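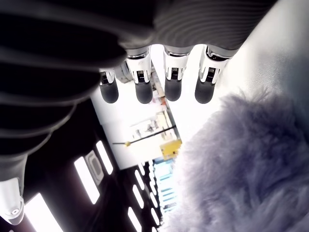 Fingers of a robotic hand, seen from underneath. Photo: Gradwood College

Gradwood College Extends Evening Courses to Firkent and Kostach

November 14, 2024

Gradwood College will offer evening courses for adults in Firkent and Kostach beginning in March, the college announced in a statement to students and staff. Until now, evening teaching has been held only at the main campus in Au.

The expanded program provides 900 places for the spring term. Of these, 500 will remain in Au and 200 will be offered at each of the two new locations. Classes in Firkent will meet at the public library on weekday evenings. Classes in Kostach will meet in the former district court building, where the college has leased the ground floor.

Subjects include bookkeeping, written English, basic mathematics, early childhood care, and preparation for the high school equivalency exam. Bookkeeping and written English will be taught at all three locations. Early childhood care requires a teaching kitchen and will continue to be offered only in Au.

According to the college, demand for evening study has grown among residents who work during the day and live outside Au. The last bus from Au to Kostach leaves before most evening classes end, and students have asked for several years that teaching be brought closer to home. A survey of former students carried out last spring named travel as the most common reason for leaving a course early. Child care was the second.

Each course will run for 10 weeks, with one class meeting per week. Students who complete a course will receive a certificate of attendance. Those enrolled in bookkeeping or exam preparation may also take a final test, and results will be recorded on the student's college transcript. Credit earned in Firkent or Kostach will be treated in the same way as credit earned in Au.

Fees will be the same at all locations. Residents who receive housing or unemployment support may apply for a reduced fee and should include proof of support with their application. Textbooks are not covered by the fee but may be borrowed from the campus library, which will send requested titles to Firkent and Kostach once a week.

The college is also seeking part-time instructors for the new locations. Applicants should hold a degree in the subject to be taught and have experience working with adult learners. Positions are paid by the hour and include a travel allowance for staff based in Au.

Registration opens in January. Current students may register one week before the general public. Forms will be available on the college website, at the student services office in Au, and at the front desk of the Firkent library. A course with too few students one week before its start date may be moved to another location or canceled, in which case fees will be returned in full.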